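Notebook - water kit bench, August

Started just after 7:40 a.m. with the coffee maker still broken.

Picking up from the last entry. We're still trying to work out why the Cliklow kits come back the way they do, and I want to get my thinking down before I lose it in the pile. Anyone new to this notebook: Cliklow is our mail-out tap water kit. You get a bottle, a pH strip, a prepaid box and a one-page sheet. You fill the bottle first thing in the morning before anybody showers or flushes, fill in the sheet, send the whole thing back, and we pass the bottle to Anghel for the lead number. People do it for free, before breakfast, for a letter that might bring bad news. I think that's pretty great of them, and I'd like us to stop wasting their mornings.

Count so far is 1291 kits out and 413 bottles back. I was gloomy about that for a while, then Virgil pointed out that most of the missing ones are from the big spring mailing that went to every address on the east side of Lomollow whether they'd asked or not. The ones people requested come back much better. So the return rate bothers me less now. What bothers me is the bottles that do come back and can't be used.

I pulled the rejects crate and sorted it by what went wrong. Biggest group by a mile is "no time written." The sheet asks when the tap was last used and when the bottle was filled, and people write one or the other and leave the second line blank. Reading the sheet cold, I'd do the same thing! Both lines say "Time" in the same size type and they sit right on top of each other. We looked at that sheet so many times that we stopped seeing it. Next group is bottles filled from the wrong tap (bathroom, garden hose, one from a fridge dispenser with a lovely note explaining that it's the one they drink from, which, fair point). After that come the leakers.

Leakers first, they're the most fun. Put 3 caps side by side: the original, the one with the foam liner, and the taller one from the Grarkeck batch. Filled each to the line with dyed water, capped them at what I'd call tired-person tightness, and laid them on their sides on paper towel. The original wept within the hour. The foam liner had a little pink ring around the neck by lunch but nothing on the towel. Grarkeck stayed clean the whole time, and stayed clean after I shook it and dropped the box down the back stairs. I want to love the Grarkeck cap but it's stiff. If you have sore hands you'll have a bad time opening it, and a lot of our people are older folks in the older houses, which are the ones with the old pipes. So I don't know yet. Virgil thinks a ridge around the edge would help. I think we should just hand it to some people and watch.

Note to self: "tired-person tightness" isn't a unit. Find the torque tool. It was in the drawer under the label printer and now it isn't. 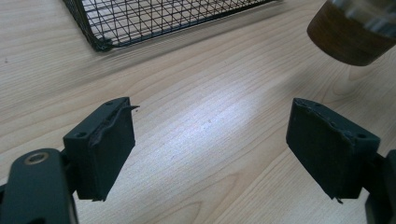 The strips are the other half of the day. People match the pad against a printed color bar and write down the number, and when Anghel checks the pH on the same bottle the two don't always agree. I used to blame the strips. Now I blame lighting, and kitchens in general. Look how the light sits on that pale wood tabletop - there's a bright patch right across the middle where you start losing the grain, and then it goes warmer and darker toward the corners. A pale pad read in the bright part and the same pad read near a corner are going to look like two different colors, and most people's kitchen tables are a lot worse than that. We never said a word about it on the sheet. We said "compare in good light," and good light to most people means as bright as they can get it, so they'll go right up to the window and tip the strip into the glare.

I tried it at home last night with the same strip read in four spots in my own kitchen. My readings wandered by a full step on the color bar, and I helped make the color bar. My daughter read it too and disagreed with me in every spot. So that's something to fix and it should be cheap.

Ideas, in no order:

Print the color bar on a gray card with a slot in it, so the strip slides in next to the colors and whatever light hits one hits the other. Virgil likes this one and cut a rough version from a cereal box before I'd finished the sentence.

Tell people to turn their back to the window and hold the card in their own shadow. Costs nothing. Might confuse people. Needs a drawing, and I can't draw.

Drop the strip completely. Anghel measures pH anyway. The only reason we have it is that people like getting a result on the spot, and I do think that matters. You've gotten up early and done a careful thing and it's nice to see a color change for your trouble. One man in Lomollow taped his to the fridge. I'd be sorry to take that away from him. Keep it for now, and treat it as theirs and not as our data.

That last one took us most of lunch. Virgil says if we collect a number we're promising to use it, and we should take the line off the sheet and let people keep the strip. I came around. It frees up room for the two time lines too, so they can finally be pulled apart.

New sheet, draft wording, please scribble on it:

"When did anyone last use water in the house? (Last night is fine. Guess if you have to.)"

"When did you fill the bottle?"

"Kitchen tap, cold side. If you drink from a different tap, tell us which one and we'll send you another bottle."

I like "guess if you have to." I'm pretty sure some of the blanks come from careful people who didn't want to write down something wrong. One sheet in the rejects says "don't know exactly, sorry" and then nothing. An hour either way wouldn't have hurt us at all and instead the bottle went in the crate. I felt bad about that one and I'm mailing her a fresh kit with a note.

Afternoon was packing. We timed ourselves putting kits together the old way, walking down the shelf with the box, and then the new way with everything set out on the table within arm's reach. New way is faster, and easier on the back, but we forgot the strip twice. Old way we never forget anything and hate every minute. The trick might be to put out exactly the right number of each thing before starting, so that if there's a strip left over at the end you know some box is missing one. I used to do that at my aunt's bakery with the little paper cups and it caught every mistake.

Prepaid labels are running low. The printer also shifts everything to the left when it warms up, and the bottom of the zip code gets close to the fold. Nothing has bounced yet. Somebody should call them. (Me. I'll call them.)
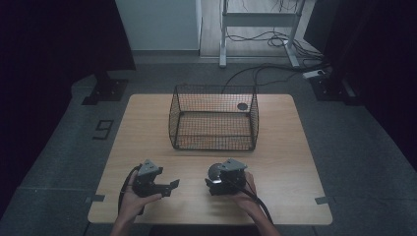 Black wire-mesh basket on the light wood table, empty.

Call with Anghel at 4:15 p.m. They can take bottles twice a week through the fall, up from once, and they'd like us to stop sending them loose in the crate. Reasonable. They also asked if we could write the kit number on the bottle as well as the cap, on account of caps get swapped when they open a row at a time. I can't believe we weren't doing that already. Starting today we write it on both, in the fat marker, and the thin marker goes in the trash where I can't reach for it.

We also talked about letters. Right now when somebody's number comes back high, they get the same letter as everyone else with the number filled in, and I really don't want that to go on. If it were my house and my kids, I'd want a phone call from a person who could tell me what to do that evening: which tap to use, what kind of filter, who to ask about the pipe. Anghel will flag the high ones to us the same day. I said I'd make the calls until we've got a better plan. I've done 2 so far and they were both hard, and both people thanked me, and one wanted extra kits for the neighbors on either side. She's since gone up and down her whole street. I need to send her more boxes and probably a better pen.

Left to do:
- caps: get a few people to open the Grarkeck one, including somebody with bad hands
- gray card with slot, proper version, not cereal box
- new sheet to Virgil for spelling
- find torque tool
- fresh kit plus note to "don't know exactly, sorry"
- label printer people
- move the rejects crate off the floor before I trip on it again

Virgil Roman has the key for the back room tomorrow, and I'm in after ten. The dyed bottles are still lying on their sides by the sink. Please leave them there overnight, I want to see what the foam liner looks like in the morning.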